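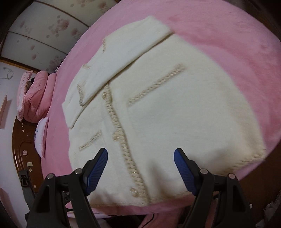
第四章 曝光的基本知识

本章学习目标
读完这一章以后,你应该能够说明光圈、快门速度和感光度的关系,能够看懂直方图,并且知道什么时候需要使用曝光补偿。

4.1 什么是曝光

曝光是指感光元件接受到的光的总量。光太多,照片的亮部会变成一片白,没有细节;光太少,暗部会变成黑色,后期提亮的时候容易出现噪点。我刚开始学摄影的时候,以为曝光有一个“正确答案”,相机算出来是多少就是多少。我的老师佐佐木哲也(Tetsuya Sasaki)看了我的作业,只问了一句:“你想让看的人先看哪里?”这个问题我想了很久,所以也把它放在这一章的开始,请读者一边读一边想。

4.2 三个参数

光圈控制镜头开口的大小。从 f/4 改为 f/5.6,进光量减少一半,我们叫做减少一档。快门速度控制光进入的时间,1/50 秒比 1/100 秒多一档。感光度和前面两个有一点不同,它并不增加进来的光,它改变的是信号放大的程度。感光度从 1000 提高到 2000,画面亮一档,噪点通常也会比较明显。

三个参数可以互相交换。例如在室内拍人,你把快门从 1/50 秒提高到 1/100 秒,为了保持同样的亮度,就要把光圈开大一档,或者把感光度提高一档。选择哪一个,要看你对景深和噪点的要求。

4.3 测光表为什么会“骗人”

相机的测光系统假设画面的平均亮度是中间灰。拍雪地、白墙这一类很亮的对象,按照测光表的数值拍,结果常常偏灰,这时候需要增加一档左右的补偿。拍黑色的对象就相反,需要减少。请注意,补偿的数值没有固定的标准,应该先试拍一张,再看直方图。

直方图的横轴表示亮度,左边是暗,右边是亮;纵轴表示像素的多少。如果右端有很高的一条线紧贴边界,说明有一部分亮部已经失去细节。

课前准备
请把相机设定为手动模式,关闭自动感光度,文件格式选择 RAW。没有三脚架的同学可以把相机放在稳定的桌面上。4.4 节的练习需要用同一个光源连续拍摄五张,每张只改变一个参数,并把数值写在笔记本里。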